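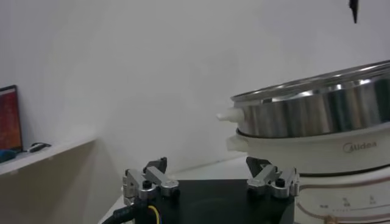 ## 4.2 Wrist view and reflective cookware

Figure 3. Wrist camera view, Midea hot pot with the steel steamer tier on. Both fingertips in view.

Polished steel was the hard case. The upper pot mirrors the room in grey bands and the depth estimate follows the reflections, so the rim comes out in the wrong place. White base much easier, apart from low contrast against the wall. We therefore train the grasp point on the two side handles only and mask the steel (mask drawn by hand, Hrubý and Cordero).

Training set: 1,293 wrist images, cropped, then augmented to almost 4,000. Test set 100 grasps, handles only. Most misses were on the upper knob, with the gripper closing too early. Fingertips left unmasked on purpose; masking them made the aproach worse, see Section 5. Lighting was not controled. Runs with the lid on are left out here and reported seperately.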